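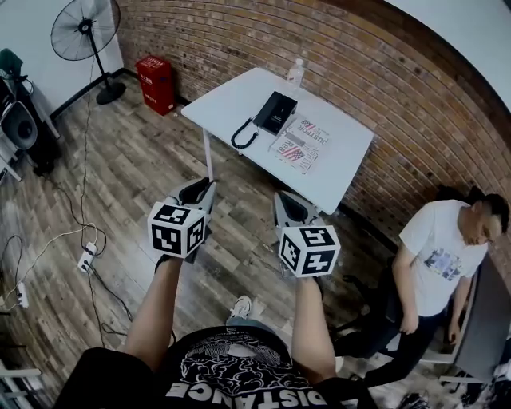

*The white table with the black telephone, brick wall behind.*

August 15, 2023

I went to the open day of the Premness film archive in Fonurville mostly for the afternoon screening, but I came already in the morning for the tour. The group was 15 people. Our guide was Kenna McIver, who repairs the prints, and she spoke slowly, which I was thankful for.

The archive keeps 800 titles, most of them short films made by the Plunix studio before it closed. I had seen only a few of them, in bad copies. Kenna McIver explained how a shrunken print is measured before it goes to the scanner, and why some reels will not be scanned at all. She let us smell a can with vinegar syndrome. I do not recommend it before lunch.
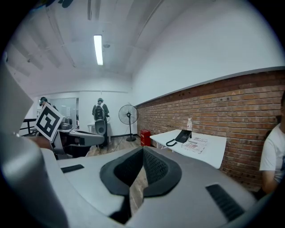 After the break, Iestyn Gwynne gave a talk on the director Barros and his only long film, "The Ferry Clerk". The film was taken out of a festival program one day before its showing, and the letter about this is still kept in the archive. He read it to us in full. I would have liked to hear more about the editing - the second reel exists in 2 versions and he passed over this very quickly.

Then we saw the film itself, from a print. The sound is weak in the last part, but the long silent dinner is as strong as people say. The subtitles were new and in a few places too free for my taste.

The ticket cost 40 with the screening included. Coffee was extra. The next open day will be in March, and those who want the vault tour should write early to the office, as the places are few.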